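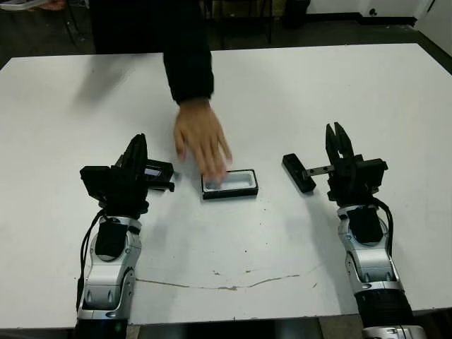
双臂桌面工位操作要点:托盘摆放、夹爪与线缆

适用范围:两条小型机械臂固定在同一张桌面边缘,人员站在对侧递放托盘、工件或餐具的工位。家庭工作间和小型厨房试验台均可参照。大型工业机械臂应执行所在地的机械安全标准,本页内容不能代替。

一、人手进入共用区域之前

1. 先暂停程序,再伸手。暂停指控制器界面显示“保持”或“停止”,机械臂看上去没动不算暂停。程序中的等待指令结束后,机械臂会直接执行下一段轨迹。
2. 两条臂必须同时处于停止状态。只停一侧时,另一侧仍可能越过桌面中线。
3. 急停按钮放在放料人员一侧,伸手可及,与桌沿的距离不超过30厘米。按钮周围不放水杯、抹布和工具盒。
4. 袖口收紧,手链、手表和挂绳取下。长发扎起。不戴松垮的棉纱手套。
5. 放料时手从对侧伸入,从同一侧退出,不从两个夹爪之间横穿。

二、托盘定位

托盘位置偏差是抓取失败的常见原因。浅色桌面可用铅笔或低粘胶带标出两个直角,托盘靠角放置。胶带用哑光的,反光胶带会干扰腕部相机的识别。

托盘颜色与桌面反差要大。白桌面配深色托盘,深色桌面配浅色托盘。托盘底部贴薄硅胶垫可减少滑移,垫片厚度须计入抓取高度,更换垫片后重新示教一次下降点。

托盘放好后,手完全退出桌面范围,再恢复运行。恢复后的第一个循环用低速,速度倍率设为10%,确认夹爪下降时不碰托盘边沿,再逐级提高。

三、桌面

桌面每班擦一次。中性清洁剂加微湿抹布即可,避免酒精长时间浸润涂层。小黑点和污渍会被部分视觉程序误认为工件,擦不掉的,在程序中设置屏蔽区。

长条划痕或裂纹用指甲横向刮过检查。有卡顿感时说明表面已有高差,应填补后打磨,否则托盘推移时会在此处停住。无卡顿感的只做记录。

桌腿调平后锁紧螺母。机械臂底座螺栓按底座说明书规定的扭矩紧固,紧固后划防松线,每月目视检查一次。防松线错位的,停用并重新紧固。

四、线缆

外露线缆在腕部和肘部各留一个弧形余量。检查方法:断开夹爪动作,将各关节以低速走到行程两端,线缆在任何位置都不应绷直,也不应擦到桌面。

扎带只在刚性段固定,不跨关节。扎带剪口用钳子剪平,毛刺容易划伤手背。线缆外皮发白、发硬或出现压痕时更换,不用电工胶布缠裹后继续使用。

五、夹爪与腕部相机

夹爪指面用无绒布擦拭。处理过食品或油脂的,先用中性洗涤剂擦,再用清水布擦,晾干后通电。两指闭合后对光看,缝隙应上下均匀。

相机支架松动极难从画面上发现。每次碰撞之后,无论轻重,都要做一次标定复核:在桌面固定位置放一块标定板,比较坐标读数与基准值,任一轴偏差超过1毫米即重新标定。镜头只用镜头布,不用擦桌面的抹布。

六、力与速度的设置

有人在桌边放料的工位,即使使用带碰撞检测的机型,也不得关闭该功能以换取节拍。ISO/TS 15066 对人机接触的限值有专门规定,设置参数前应查阅现行版本。夹持力从低值起调,以托盘提起后不下滑为准,不再加大。

七、记录

记录表只需四栏:时间、操作人、异常现象、处理方式。本页所依据的记录由 Kwan-ho Cheng 整理,来自 Drutura 工作间的两套双臂工位,共1,620个放料循环,其中11次因托盘未靠角而中止。改用直角标记后,表中另加了一栏“托盘是否靠角”,由放料人员在恢复运行前勾选。

九月起,该表贴在工位侧墙,旧表保存至下一次年度检查。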